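Tallitden Lake Cruise, Half Day

Product code 438. Operated by Pirihi Boats. Sold through Grestilia Travel.

The Tallitden is a long, thin lake with mountains down one side and a road down the other. The road is free, and the coaches use it. The boat costs rather more and goes a good deal slower, and most of our customers tell us afterwards that the slowness was what they paid for.
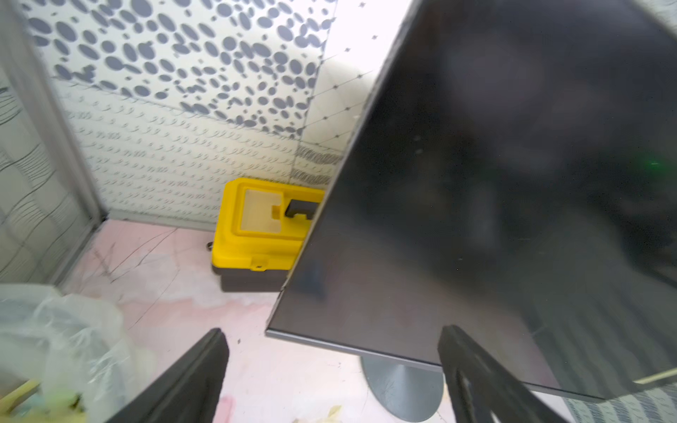 You board at Pirihi jetty at 9 am. The Temari carries 40 passengers on two decks, the upper one open to the sky and whatever the sky has in mind. Bring a coat, even in August. There is a bar, which sells tea, coffee, beer and one kind of sandwich. It is cheese.

The outward leg keeps close to the western shore, under the cliffs. The waterfall at the halfway point is 115 metres high after rain and more of a damp patch in a dry spell - we don't refund on waterfalls. You then get an hour ashore at the top of the lake, enough for the chapel or the cake shop. People who attempt both tend to be seen running.
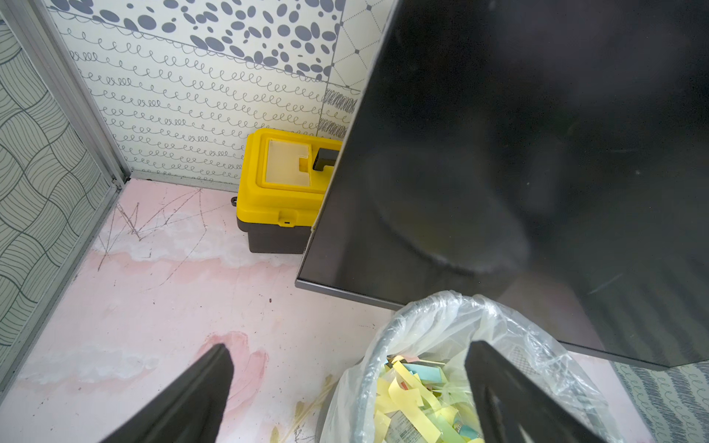
Back at the jetty by 1.30 pm, wind permitting. If the crossing is called off by the skipper you can move to another day or have your money back, whichever annoys you less.

Price: 567 for a private charter of the lower deck, drinks extra. Single seats are priced by season at the booking stage. Under-fives travel free on a lap. Dogs are welcome on the lower deck only, following an incident with a heron.

Page updated Fri 24 November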